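How Tie-Dye Gets Its Pattern, and Why a Sock Stretches

Age level: 9 to 12
Reading time: 4 minutes

A sock is a tube of knitted fabric, closed at one end. Knitted fabric is made of loops. Each row of loops hangs from the row before it, and when you pull on the tube the loops change shape. They get wider and shorter, or longer and narrower. The yarn itself hardly stretches at all in a plain cotton sock. Makers often add a thin elastic yarn so that the loops return to their first shape when you let go.

Parts of a sock

The cuff is the open end, at the top. The leg runs from the cuff down to the heel. The foot runs from the heel to the toe. A sock that reaches partway up the calf is called a crew sock.

Many crew socks have ribs. A rib is a raised line that runs up and down the sock. It is made by switching between two kinds of stitch, called knit and purl. Knit stitches push forward and purl stitches sink back, so the fabric folds slightly, like a very small accordion. When your leg goes in, the folds open. A ribbed cuff can also be stiff enough to stand up by itself on a table for a while.

What dye does

A dye is a colored substance that joins to a fiber. Paint is different: it sits on the surface in a layer. The dyes most used for cotton are fiber-reactive dyes. They form a chemical bond with the cotton, and for that they need time and a mild alkali, usually soda ash. An adult should handle the soda ash and the dry dye powder, because both can irritate skin and lungs.

In tie-dye, the fabric is folded, twisted or scrunched and then held tight with string or rubber bands. Dye reaches the outer parts easily. It reaches the inner parts slowly or never, and those stay white. Scrunching gives irregular blotches. Folding gives stripes or repeated shapes. Where two dyes meet they mix, so turquoise next to purple may leave a bluish band between them. Pastel colors come from using less dye in the same amount of water.

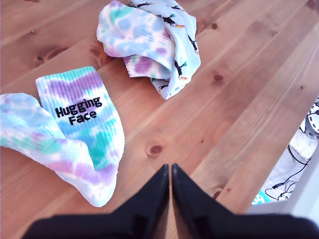 Why don't both socks in a tie-dyed pair look the same?
Each sock is scrunched separately, and the small folds fall in different places. The dye follows the folds, so the blotches land differently every time. The colors match if the same dye mixture is used for both.

Printing is another method

A printed pattern repeats. Small cartoon birds, dots or stars can be placed at an equal distance all over a white sock, since a machine lays down the ink in a fixed order. Lettering is usually printed too. It may be added over a dyed area, and black works well there because it covers most lighter colors.

Test it yourself

Cut two strips from an old white cotton T-shirt. Scrunch one strip and put a rubber band around it. Leave the other flat. Place both in a bowl with 100 milliliters of water and some 15 drops of food coloring. Wait, then rinse them and open the scrunched one. Compare the edges of the color on each strip. Food coloring does not bond well to cotton — most of it will wash out.

Words to know

Alkali: a substance that is the chemical opposite of an acid.
Fiber: a very thin thread from which yarn is spun.
Purl: a knit stitch seen from its back.

Borthorpe Junior Science Pages, sheet 234. Last checked 14 May 2026.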